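Stories > Short Fiction > Workshop Tales

The Ulten Button

14 comments | 19 shares

I should say up front that I was only in the workshop that night for the heat. My apartment had none, the shared shop on the second floor of the old Kratochvíl building had plenty, and Radomír Kopecký had been asking me for weeks to come look at his gripper. So I went, with a thermos and a bag of poppy seed rolls, and at eleven at night I was sitting on a stool learning the personal history of a button.

"It's from Ulten," he said, like I was supposed to know. (I was supposed to know. Ulten made the control desks for the cable car up the hill, and his mother ran one of those desks for most of her life.) The button was red with a shiny metal rim, and when they scrapped the desks she had come home with it in her coat pocket. Now he wanted a machine to pick it up and put it in a drawer. That was the entire project! Two black fingers, one motor, a laptop with a cracked hinge, and a yellow drawer organizer he'd fought me for at a yard sale back in July.

"Why the button?" I asked. "Why not a bolt? You have 500 bolts."

"Because I'd be careless with a bolt," he said, and went back to his keyboard. 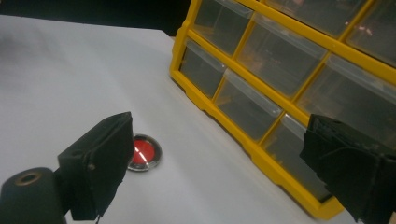 He'd named the thing Fivero, after a brand of crackers we used to eat as kids, and he talked to it the way my aunt talks to her car. Come on, Fivero. A little left, Fivero. No, your other left. I ate a roll and offered opinions. My opinion was that the fuzzy stuff on the fingers looked like something the cat had been at, and he said it was grippy and that looks didn't matter, and I said tell that to whoever has to buy the thing, and he said it wasn't for sale. We've been having some version of that conversation since we were 19.

What I didn't say was that Prondix had called me that afternoon. They'd offered me the job up north, the good one, with the moving money and the apartment with actual radiators, and they wanted an answer by noon. I'd walked over meaning to tell him first thing. Then he'd opened the door with solder in his hair, so pleased to have company, and I'd asked about the gripper instead.

"Okay, watch," he said. "It's going to find it on its own this time."

I leaned in. The motor made its little sewing machine noise and the fingers slid toward each other, slow, slower, and closed very firmly on a whole lot of nothing. Radomír wrote something in his notebook. He moved the lamp, moved it back again, and asked me to stop breathing on the table.

"I'm not breathing on the table."

"You're breathing near the table."

We went on like that for a couple of hours (I know because the rolls were gone and the thermos was down to the gritty part). Sometimes Fivero nudged the button and sometimes it went for the shadow. Once it got a real grip and lifted, and we both grabbed each other's sleeves like people on a roller coaster, and then the button popped out sideways and rolled under the drill press. I was the one who crawled in after it. It was heavier than I'd figured, and warm from the lamp, and I stayed down there on my knees a second longer than I needed to.

"Prondix called," I said to the leg of the drill press.

The motor stopped. I could hear the laptop fan going.

"The north one?"

"The north one."

"Huh," said Radomír. Then, after a bit, "Did you find it?"

I came out and put the button in his palm. He wiped the fluff off it with his shirt and set it back down on the table, and spent a long time getting it just so. He picked out a drawer, the one on the left that always stuck, and worked it open with his thumbnail.

"You're going to say yes," he said, not looking up.

"I think I am. Would you be mad?"

"I'd be furious. Who'd bring the rolls?" He pushed the laptop across to me and pulled his stool around to the far side. "You run it. I'm sick of it being my fault. Press the space bar when I say."

I had never once been allowed to touch that laptop. I wiped the poppy seeds off my fingers and held one over the space bar.

"Now," he said.
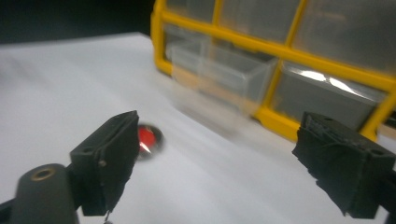

Part 2: Noon

I slept on the shop couch under a moving blanket and woke up to Radomír making coffee in a saucepan. My neck hurt. He'd been up all night, you could tell, he had that polite look he gets.

"Five out of five," he said.

"Since when?"

"Since you fell asleep. It was you breathing on it."

I got up to see. He ran it for me once more, sewing machine noise and all, and the fingers came together on the button as gently as you'd pick up a moth. Up it went, over, and down into the drawer with a click. I yelled so loud that somebody downstairs banged on a pipe.

Then he took the button out of the drawer, dropped it in my coat pocket, and handed me my phone. It was ten minutes to twelve. I stepped out on the landing to make the call, and through the door I could hear him telling Fivero they'd be switching to bolts.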